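The arm that learned to wait: a talk with Laiba Butt

By Ghazala Gilani
Feb 21, 2019

Laiba Butt had already put the kettle on when I got to the Mikon office, and she kept apologizing for the chairs, which were fine. She leads the planning software there, a job she came to from a very different sort of work – she used to write scheduling tools for bus companies – and she says the two have more in common than people expect.

"You have something that has to get from one place to another, and there are other things in the way, and everyone has an opinion about how late is too late," she told me. "With buses the opinions came by letter. With arms they come from the arm."

I had come to hear about Grarkel, the motion planner her group has been building for the last 3 years and which they let a few outside labs try for the first time in November. I'd read the notes that went out with it and understood maybe half. Laiba was very patient with me on the other half, and drew a good deal of it on the back of an envelope.

A planner, as she explains it, is the part of the program that decides what path the arm will take before the motors are asked to do anything. You tell it where the hand should end up and which way it should be facing, and it looks for a set of joint angles that gets there without hitting the table, the wall or the arm itself. Most of the time there are a great many answers. Picking one that looks sensible, and picking it quickly, is where her days go.

"The first version was so proud of itself," she said, laughing. "It would find a path, any path, and off it went. You'd ask it to move something a few inches to the left and the elbow would swing up and over like somebody putting on a coat in a phone booth. Perfectly legal! No collisions at all. I just couldn't stand to watch it."

So the team began adding costs, small penalties for things they didn't like. Swinging the elbow wide cost something. Tilting whatever was in the hand cost something. Going fast near an edge cost quite a lot. Then came a long winter of adjusting the costs against each other, which Laiba compared to seasoning a soup for 10 people who all have different ideas about salt.

What made that winter bearable was Hamdan, their simulator. It's the older of the two programs and plainly the one she is fondest of. Every change to the planner goes through it, and so does every odd situation that somebody on the team dreams up over lunch. The objects in it are ordinary ones, buckets and boxes and bits of hardware, and they get shuffled about between runs so that the planner can't get too comfortable.

"I like clutter," Laiba said. "If you only test on a clean table with one cube on it, you end up with software that's very good at one cube. I want a tray with a rim, and things in the hand that stick out at an angle, and some item lying nearby that has no part in the job at all. The planner should know it's there and leave it be."
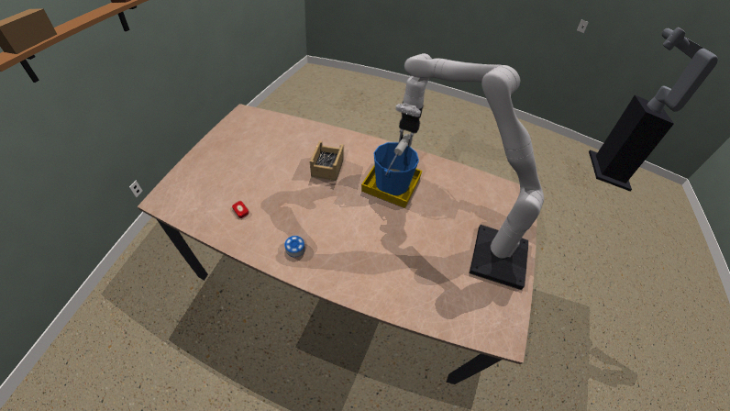
Long objects are her favorite subject, and I'm afraid I encouraged her. When a gripper closes on a cube, she said, the hand and the cube make one tidy lump, and you can plan for the lump. When it closes on something with a thin end, there's suddenly a part reaching out well past the fingers, and it reaches in a direction that depends on exactly how the grasp went. A path that was safe for an empty hand may drag that thin end across the lip of a container.

"We used to wrap the held object in one big invisible ball," she said. "It's the cheap way. You say, well, nothing will come inside this ball, so we're safe. But then you ask it to go into a bucket and it tells you the bucket is too small, when anybody can see there's room. It was being careful about a lot of empty air."

Grarkel now keeps the real shape of the held object, or as near as it can get, broken into a chain of smaller pieces. The thin part gets its own little pieces and the thick part gets bigger ones. It takes more checking, and for a while it made the planner painfully slow. Laiba remembers one afternoon when she asked for a plan, went to make tea, drank it, and came back to find the program still thinking it over.

The fix came from noticing that most of those checks were a waste of time. If the hand is high above the table, there's no reason to ask whether each small piece is touching the table. So the big invisible ball came back after all, only now as a first question. If the ball is clear, move along. If it isn't, look closer. With that in place the usual plan came down to 35 milliseconds on her own machine, and she wrote the number on a sticky note that is still on her monitor, curling at the corners.

I asked her about the waiting, since it was the thing in the notes that had puzzled me most. The newest release has a setting called "hold and ask," and I couldn't see why anyone would want an arm that stops.

She lit up at this. The trouble, she said, is that a plan is made from a guess about the world, and the guess gets older with every moment the arm is moving. Perhaps the object has slipped a little in the fingers. Perhaps the bucket has been nudged. Under the old arrangement the arm would carry on with its plan regardless, like a person reading directions aloud after missing the turn. Now, before it goes down into anything with walls, Grarkel can pause, take a fresh estimate of where everything is, and either carry on or make a new plan for the last stretch.

"It's such a short pause," Laiba said. "People who watch it sometimes don't notice. But I notice, and I'm always a bit pleased, because to me that's the arm having good manners."

There were arguments over it, all the same. One of the labs trying the planner, Gralwood, wrote back to say they would prefer no pause at all, because their own software watches the objects constantly and the extra stop only got in the way. Laiba thought about that for a week and decided they had a point. The setting can be turned off now, and it can also be set to trigger only when the new estimate differs from the old one by more than an amount you choose.

"I was a little hurt, I'll admit," she said. "I had written a whole page of documentation about why you should never switch it off. I had to go and take out the word 'never' in 3 places."

She doesn't pretend that simulation answers everything. Friction is still a sore point, and so is anything that bends. A simulated screw, she told me, will sometimes behave as if it had been buttered, and a heap of small parts can settle in ways that no heap on a real bench would. Her rule is that Hamdan gets to say no but doesn't get to say yes. When a plan fails there, it goes back to be fixed. When it passes, it has earned a slow and closely watched try on hardware, with someone's hand near the stop button.

By this time the tea was long cold and we had moved on to what comes next, which is mostly better error messages. I had expected something grander and said so. But she was quite firm that a planner which fails and tells you only "no solution found" has done half its job, and she wants the program to say which piece of the object was in trouble, and where, and whether a slightly different grasp would have worked.

"Somebody is sitting there at the end of a long day," she said, gathering up the envelope and then handing it to me, drawings and all, "and the arm won't move, and they don't know what they did. I'd like it to tell them."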